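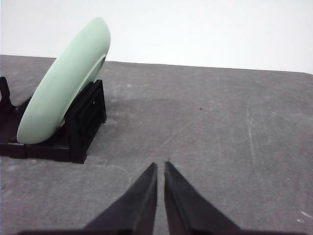
31 July 2025, Skirnberg. Notes from the open day at Nanon, typed on the train, so forgive the spelling.

Short version: no, it can't do your dishes yet. Bits of it, sure.

Nanon has one floor of the old Bosoreo building. 76 visitors signed in before me. Coffee in the lobby, badge, long speech about "the home of tomorrow", then finally upstairs to see some work. I was after two things: can a machine do a kitchen chore without someone hovering, and would any shop pay for it.

They picked plates and a dish rack. Good choice I think. Everybody has done it half asleep. But a plate on its edge is a nasty thing for two stiff fingers. Thin rim, round, and the slot isn't much wider than the plate. Miss by a little and you're pushing the whole rack. Their tally on the wall screen: 3344 tries since they began, no split shown between good and bad. I asked. "We're cleaning up the numbers."

Plates were blue, white and light green. Plain, no pattern. Mine at home are chipped and none of them match, so I'd like to see that test. Also no food, no suds, no forks. There was an apple, at least. 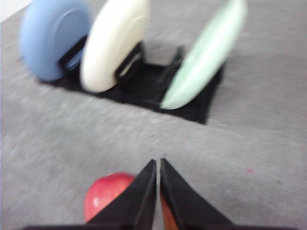
## What they say is hard

Talked to the demo crew for 19 minutes, then the next group got pushed in. Main points, from memory:

- Letting go is worse than picking up. Open too early and the plate tips.
- Black rack is hard to judge for depth, all the bars look alike.
- Big plates hide the slot they're going into.

That last one stuck with me. I never look at the slot when I do it, I sort of feel for it and the plate drops in. The gripper has to get it from the picture mostly, and half the rack is

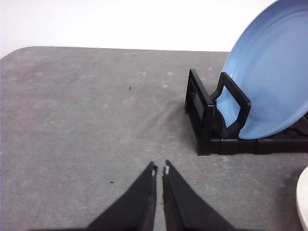 behind the plate by then. They want to add touch sensing in September. Wanted it last year too, according to the handout.

Speed: slow. I'd have emptied a dishwasher and wiped the counter. They don't hide that, to be fair, and they say slow is fine if you're asleep or at work. Maybe. Not in a cafe it isn't.

## Shop floor

Moussa, the catering supply outfit, had a stand by the stairs and they're the ones asking about a trial. Racks all the same, plates all the same, same table every night. Much easier then a home. Price talked about was over 2000 a month, for one arm, service included. Didn't catch if that covers break downs.

I put it to the group at the stairs that a part-time dishwasher also does pots, mops and takes the trash out.

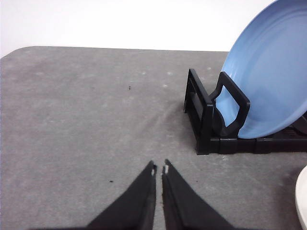
Moussa's stand didn't agree, said they can't fill the late shift at any wage they can afford, and an arm that only does plates still frees up a pair of hands for the pots. Fair point. They'd still want a person in the building for the first few months.

So for shops, maybe soon, if everything matches. For homes I'd wait. Left before the raffle. Parking is free behind the building if you go next time, entrance is on the canal side, the sign is tiny.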